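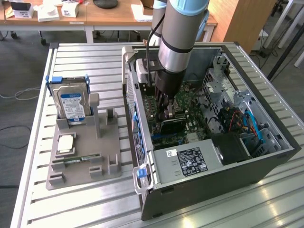 2 min read

Notebook, September, entry begun 7:40 pm

Tattoo lettering, left inner forearm. Item 4 on my birthday list. Stencil tests, continued from the previous page.

Text is fixed: one line from the Rolance poem, lower case, no closing period. Doina Krasniqi at Nomasley has the booking and wants final artwork as a vector outline plus a paper print at actual size. Placement is parallel to the bone, reading toward the wrist.

Typefaces tried so far:

Beneš italic. Good rhythm, but the e closes up at small sizes. Printed at 800 dpi and the counter is already narrow on paper. Doina's rule is that a line thickens over the years, and a counter that tight will fill. Rejected at current size. Might work if the x-height went up by a third, but then the line runs past the crease of the elbow.

Vuscombe book. Open counters, flat serifs. Serifs look heavy on skin in the stencil transfer. Drita Nikolovski suggested trimming them by hand. Did that on the second sheet, better.

Typewriter face from the old machine. Scanned a typed strip at 1170 percent and traced it. The wobble in the baseline survives the trace. I like it, Veronika Lehner doesn't. Her objection is that every literary tattoo posted online is in a typewriter face. Noted. Not decisive.

Transfer tests on my own arm, three sheets:

Sheet A, Beneš. Applied with arm straight. Line bows when the elbow bends. Washed off.

Sheet B, Vuscombe, trimmed serifs. Applied with arm half bent and palm up. Bow is much less. The word space after "salt" looks too wide; close it slightly.

Sheet C, typewriter trace. Same arm position as B. Left edge smudged under a sleeve, so no opinion on the first word. Repeat.

Conclusion on position: apply half bent, palm up, whatever the face. Kosmas, if you are still doing the ankle one, the same thing probably applies to a flexed foot but I have not tried it.

Wording check. Two printings of the poem disagree on a comma after the fourth word. Demetrius Nakamura has the earlier one and is going to read it to me over the phone. Do not finalize outlines before that. My copy has the comma, and I have been drawing it in so far.

Cost. Deposit paid. Balance is 400 on the day, cash. A second session for touch-up is included if booked inside the window Doina gives at the end of the first.

To do:
Repeat sheet C, short sleeves.
Redraw the e in the trace, second occurrence only. It has a nick on the crossbar from the scan.
Print B and C side by side at actual size and tape both to the bathroom mirror for a week.
Ask Doina for her minimum line gap in writing.
Tick the list only after it has healed.

9:15 pm. Demetrius called. No comma in his. Took it out of B, still to take it out of C.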